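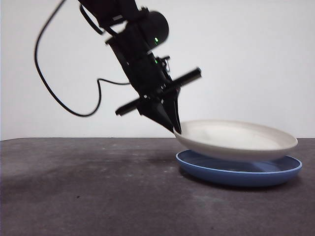 Stacking is where most plates pick up their first chip, so we'd like you to read this section through once before you unpack the rest of your Furelar set. It won't take long, and the habit is an easy one to get into. The upper plate should come down directly over the lower one, the way the cream-white plate is being held above the blue one, and then be let down gently — never slid in from the side.

4.2 Making a stack

1. Clear a flat surface and wipe it dry. A crumb or a grain of salt under the foot of a plate is enough to scratch the glaze.

2. Set the largest plate down first and turn it until it sits without rocking.

3. Take the next plate by the edge, keeping your fingertips out from underneath, and hold it over the center of the first.

4. Lower it slowly. If you hear it scrape, lift it straight up again and start over.

5. Carry on until you have 6 plates in the stack, and please stop there. Begin a second stack beside the first if you have more.

Note: The everyday plate weighs some 470 grams, so even a short stack is heavier than it looks. Use both hands when you move it, and move it before supper instead of halfway through, if you can manage it.
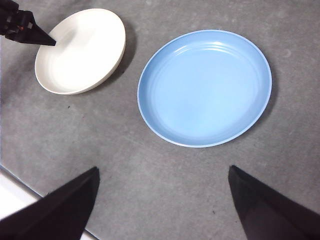 Furelar Product Guides

4.3 Mixing colors and sizes

Plenty of our customers like to put white and blue together, and we're very glad they do! A smaller white plate and a larger light blue one look lovely side by side on a gray table, and the ridges inside the rim of the blue one get to show. When it's time to put them away, though, sort by size first and worry about color afterward.

1. Lay the plates out separately with a little space between them.

2. Look over each rim in good light, and run a dry cloth around it.

3. Put a Cinow felt round on the larger plate, then place the smaller plate on top.

Caution: Never set a small plate under a large one. The larger plate has too little to rest on, and a bump to the shelf can tip it.

Caution: Let plates cool fully after the dishwasher before you stack them.

Replacement felt rounds are sold in packs of 2. For chipped plates, see section 5.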